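4.2 Gripper comparison on drive removal

We compared two parallel grippers, the Dirnix and the Clesus, on the disassembly of desktop computers. Both were fitted to the same arm and run under the same controller, with a stroke limit set in software. The wrist camera was kept in one mounting position throughout, so that differences in the usable view come from the approach pose and the linkage alone. Inside the case, the linkage takes up much of the lower part of the view, and cables pass close to the drive bay. 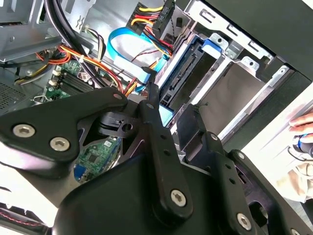 4.3 Camera placement

Each trial was limited to 200 seconds. A trial was counted as failed if the controller reported a force above its stop limit or if the operator ended it. Following Ammann's earlier protocol, the operator could restart an approach 2 times before the trial was closed.

Steep approach poses were the hardest case for the wrist view. With the fingers in the gap beneath the drive, the contact region is small and lies close to the linkage arms — a poor condition for the pose estimator.
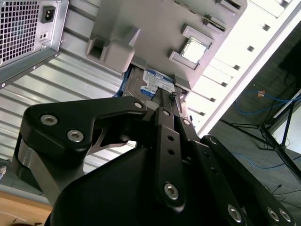

Figure 3a. Wrist view with the gripper tips beneath the hard drive.

We therefore added a fixed camera covering the whole case and the fixture plate. Its images were used for coarse localization of the case, the drive and the parts held in the fixture. The wrist camera was used only for the final approach.
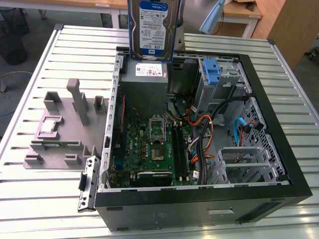 Figure 3b. Fixed view of the open tower, with the fixture plate to its left.

The two streams were merged in the Teshome controller, which gives priority to the wrist estimate when both are available.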